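Planning the Second Bench: How One Institute Budgets for Robot Arms

When the Truvarberg Institute approved its first purchase of robot arms, the request ran to a single page. The arms were listed, the supplier's quotation was attached, and the department head signed it. The request for the coming fiscal year is longer. It covers tables, power, network cabling, spare parts, staff hours and floor space, and the arms themselves account for less than half of the total.

The change reflects what the institute learned during its first full year of operating a manipulation laboratory. According to Ayantu Teshome, who oversees capital planning, the original budget treated the arms as finished goods.

"We bought them the way we would buy a microscope," Teshome said. "The price on the quotation was the price we entered. Everything needed to keep them working came out of other accounts, and those accounts had other purposes."

A review completed in April identified 11 categories of expense that had been absorbed elsewhere. Replacement cables and gripper fingers were the most frequent. Electrical work was the largest single item. Network drops, lighting adjustments and the storage of worn parts had each been charged to a different department, which made the cost of the laboratory difficult to state with confidence.

Under the new procedure, each proposed work cell is submitted as a complete unit. A cell consists of a table, two arms, mounting hardware, a workstation, cabling and an allowance for parts over three years. Applicants must also provide a floor drawing that shows the reach of both arms and the clear space required by the operator. Proposals that list arms alone are returned without review.

Kulap Suksawat, the laboratory manager, prepared the drawings for the current round. She recommended that tabletops be specified early in the process and kept the same from one cell to the next. Staff had found that small differences in height and finish led to repeated setup work whenever a task was moved between benches. 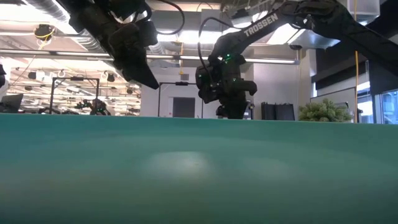
Siiri Koppel

Suksawat's second recommendation concerned cable routing. The institute now sets aside a fixed sum for each cell to cover cable supports, spare leads and the labor to install them. The amount is modest, at $400 per cell, but it had never before appeared as a line of its own. Technicians had been buying these items as needed and filing for reimbursement, often weeks afterward.

Floor space has proved harder to plan. The laboratory shares a building with offices, and any new cell must leave existing walkways and doors clear. Facilities staff walk each proposed site with the applicant before the drawing is accepted. Two locations near the windows were considered for the coming year. One was approved, and the other was deferred until shades can be fitted, as the research group had asked for steadier light during the afternoon.

The institute invited quotations from two integrators, Stelto and Pirzada, for tables, mounting and installation. Both were asked to price the same drawing and to separate labor from materials. Pongsak Wattanapong, the purchasing officer responsible for the comparison, said that the separation mattered more than the totals.

"The two bids were close," he said. "Once labor was on its own line, we could see that one firm expected our technicians to do the wiring. That is a legitimate way to price a job, but our technicians' time has to be counted as well."

Delivery terms were also tightened. Payment is now divided, with the final portion released after a cell has run for six weeks at the institute's own site. Acceptance is recorded on a form signed by the laboratory manager and the purchasing officer, and any part replaced during the period is charged to the supplier.

Maintenance is tracked in Jadis, an internal register that was first built for workshop tools. Each arm has an entry that lists its hours of use, its repairs and the parts drawn from stock. The register had logged 2992 hours of operation across the laboratory by the close of the review. Those records were used to set the parts allowance for the new cells, replacing an estimate carried over from the original request.

Staffing remains the least settled part of the plan. The proposal asks for one additional technician, to be shared with the machine shop during the first year. Department heads have supported the position in principle but have not agreed on which budget should carry it. Teshome expects that question to be decided separately from the equipment request.

Applications for the next round close on 24th May. Groups intending to apply should contact the laboratory manager to arrange a site visit before submitting a floor drawing. The cell template and the parts schedule are available from the purchasing office, and completed requests will be reviewed in the order in which they are received.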